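The Long Afternoons at Kododow

By Ekua Quaye

23 August 2020

When Kododow moved its sample work over to robot arms in January, the first thing people worried about was the cake stand. It had belonged to the packing bench for longer than most of the staff had, and somebody had drawn up a floor plan without it. The stand was saved in the end (it lives on a shelf by the kettle now, with the sugar in it), and I mention it only because almost everyone I met in the Dakcombe office brought it up before they said a word about robots.

Kododow makes small things. It sells display food to bakeries, doll-house furniture to collectors and tiny table settings to people who build shop windows, and for years the sorting, placing and checking of all that was done by hand, by a team that sat close together and talked the whole day through. There are 461 items in the current catalog, many of them no bigger than a thumbnail. Danilo Lumbao, who ran the benches for a long time and still more or less does, told me that a good placer used to need a steady wrist, strong glasses and a high tolerance for other people's radio stations.

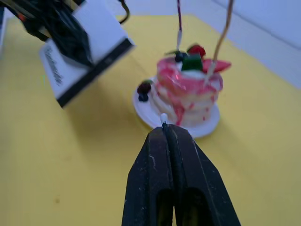 Placing is the part of the job that visitors always want to hear about, and Lumbao is happy to oblige, at length, with his hands moving the whole time. You bring the piece in low, he says, you stop short, you look again, and only then do you let go. Teaching that to an arm has been slower than anyone planned for. A dish like the pancakes on their little white plate, with pink-red syrup running down the layers and berries sitting right on the rim, leaves very little room for a pair of black fingers holding something the size of a crumb. Come in a hair too fast and you have nudged the plate, and then the whole setting has to be squared up again. Lumbao used to scold new hires for exactly this, and he admits he has caught himself scolding the gripper in the same tone of voice.

What has changed most, though, is the rhythm of the day. The old benches ran on a steady hum, and if you stopped, the person next to you noticed. Now the work comes in bursts. There is a busy stretch at the start of a run, when pieces are laid out and positions are checked and everybody has an opinion, and then there may be a long quiet spell when the arms are the ones with something to do. Dzifa Essien, who came over from the shipping side, found those spells very hard in the beginning. She had been raised, she told me, by a mother who could not sit down in a kitchen if anyone else was standing up in it, and for the first few weeks she wiped tables that were already clean.

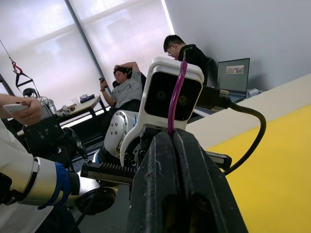
She has made her peace with it since. The company settled on a break rule in the spring, after a good deal of back and forth: when a run is going well and you are not the one minding it, your time is your own, and no manager may ask what you are doing with it. Kekeli Bonsu, who wrote the first version of that rule on the back of a delivery slip, says it was the hardest thing he has ever had to get approved – harder, he says, than the budget for the arms. The owners in Etham were used to paying for busy hands. It took them a while to see that they were now paying for people who could step in at the right moment, and that a tired person steps in late.

Not everyone is sold. Si-woo Yeon, who painted and placed fruit for the display line before the change, misses the talk. She is good at the new work, and her pay went up with it, but she used to know what everybody on the bench was having for supper, and now she often doesn't. She also worries about her hands. A skill like hers goes soft if you leave it alone, and so she has kept a tray of practice pieces at home and does 30 of them most evenings, with her feet up and the television going. I asked whether the company paid her for that. She laughed and said she hadn't thought to ask, and then she looked as though she was thinking about it.

To be fair to Kododow, no one on the old team was let go. Two left for other jobs, one of them for Hiebert, across the river, where the benches are still worked entirely by hand, and the rest were trained up over the winter. Lumbao goes over to Hiebert for lunch now and then to see his old colleague and, I suspect, to hear the radio. He came back from the last visit with a bag of plums and a long story about a glue pot, and he told it to the whole room while the arms went on with the afternoon's run behind him.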